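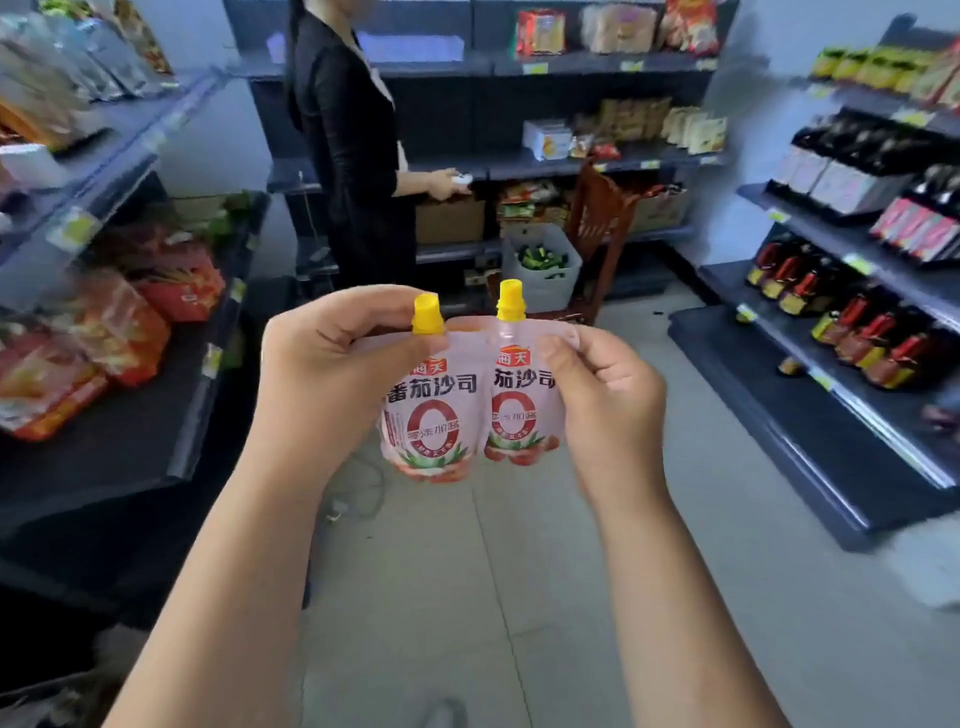 Sunday, a little after four. Kitchen bench, back room.

Third go at the tomato leather, and I'm happy to say it's the best one yet! I started the tray at 50 grams of sugar because that was where we left off, and it came out glossy and bendy and much too sweet (I ate a fair bit of it anyway). Dropped to 20 grams for the second tray and that's the one to keep. It peels off the Brimix sheet in one piece, it tears cleanly, and it still tastes like tomato when you get to the end of it.

The pulp came to 2,344 grams before cooking and 1,176 after, so just over half the weight went up the hood, and the windows are still fogged as I write. I used the wide pot from the Drultia set and stirred more than I wanted to. The bottom caught a little near the end — you can taste it if you go looking, a sort of toasty note, and I don't mind it, but please don't walk away from it for the last stretch the way I did.

Spreading is still the fussy part. I tried the offset knife, then the back of a ladle, and went back to the knife. Thin edges dry first and turn to glass, so leave them a touch thicker than the middle, which feels wrong while you're doing it. The Nilex dryer runs hotter on the left, as ever, and I turned the trays halfway through.

Vinegar: cider was nice, rice was nicer. I'd like to try the batch from Brannigan once it has settled, though the jar is still very cloudy and smells more of bread than of vinegar, so I'm leaving it alone for now.

Strips are in the tall jar on the second shelf, paper between the layers. Help yourselves, but leave me four for the keeping test. Sheets are soaking in the sink, and I'll get to them in the morning.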